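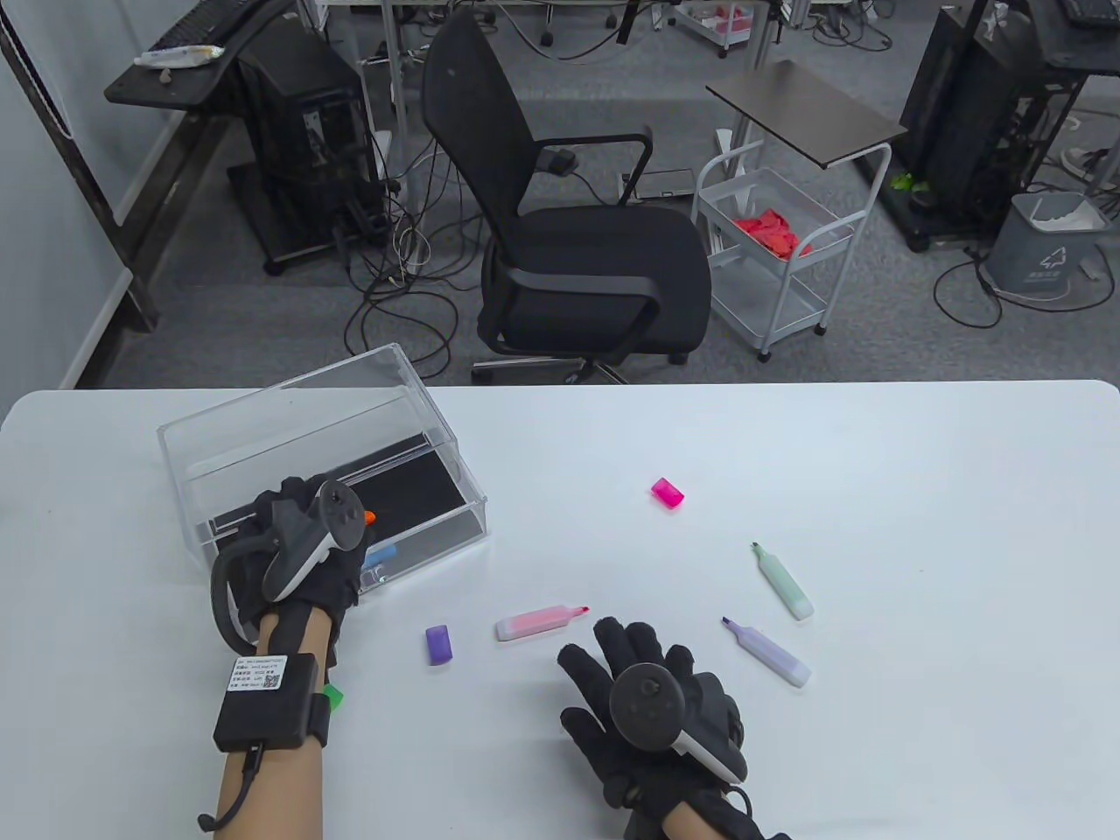 Polling before local elections — does asking who people will vote for tell you anything two months out? That was the question for this project. I looked at the Holteto town council race, Uvier ward only, because its small enough to walk round and because the ward changed hands last time. Method was simple. Paper sheet, one side, five questions, coloured in by hand afterwards. Highlighters on a white table, caps off, same as most people's coding I expect: orange for people who had changed their mind since the last election, other colours for the parties. I went through every sheet twice, second time without looking at the first lot of marks.

Background

Three candidates stood in Uvier. The sitting councillor, a challenger from the main opposition group, and an independent running mostly on the Tannous Road bus cut. Turnout in the ward is low, always has been. National polls don't go anywhere near this level so there was nothing to check against, only the leaflets, and all three leaflets said it was a close race between the person on the leaflet and one other.

My supervisor, Yeison Quintero, said to write down what I expected before starting. I expected the sitting councillor to be ahead and the independent a long way third. I also expected people over 60 to be much more certain. First one wrong, second one mostly right.

What I did

200 sheets printed. Half handed out at the library and the shops on Tannous Road, half through doors on the Trodine estate. 100 came back in total. Of those 22 had to be dropped — no ward given, or the main question left blank, or two boxes ticked. So 78 usable.

Questions were: did you vote last time, will you vote this time, who for, have you changed your mind, what matters most. The last was open, people could write what they liked. Some wrote a lot. One filled the back as well with a complaint about hedges.

The sheets went out in March, vote was in May. No second round, ran out of time, more on that below.

Results

Sitting councillor 31. Independent 27. Challenger 12. Undecided 8.

So the independent was not a distant third, she was close behind. Nearly all her support was from the Tannous Road half. On the estate she got hardly any, and the bus doesn't go there so that makes sense.

People who said they had changed their mind were mostly going from the challenger's party to the independent. Not many the other way. Among the undecided the commonest answer for what matters most was "dont know" or roads.

Actual result in May: sitting councillor held on, challenger second, independent third. So my sheets got the winner right and the other two the wrong way round.

Why it was off

Where I stood. Standing next to a bus stop that is losing its bus and asking people about the election is going to get you bus voters. I should of seen that. Some of them may not even live in Uvier, they only had to say they did.

Who sends a form back. The Trodine sheets came back slower and fewer, and the ones that did were nearly all from people who said they always vote. The challenger's group did a lot of door knocking there in April, after my sheets were in.

Saying and doing. Almost everyone told me they would vote. Turnout was nowhere near that. I could have weighted by whether they voted last time and I tried it at the end — brings the independent down a bit, still ahead of the challenger.

Size. 78 is small. A gap of four between first and second means very little and I wouldn't want anyone quoting it.

What I would change

Ask again a fortnight before. Even a short one, same people if they agree to it. A single set of answers in March can't show movement and the movement was probably the interesting part.

Proper street list, every fifth door or similar, instead of wherever had shelter.

Put the undecided box first not last. Two people crossed out a party to tick it.

Ask about postal votes. Left it off completely, Yeison spotted it after printing.

Blank copy of the sheet and the full tally are in the appendix. The written comments are typed up seperately with names and house numbers taken out.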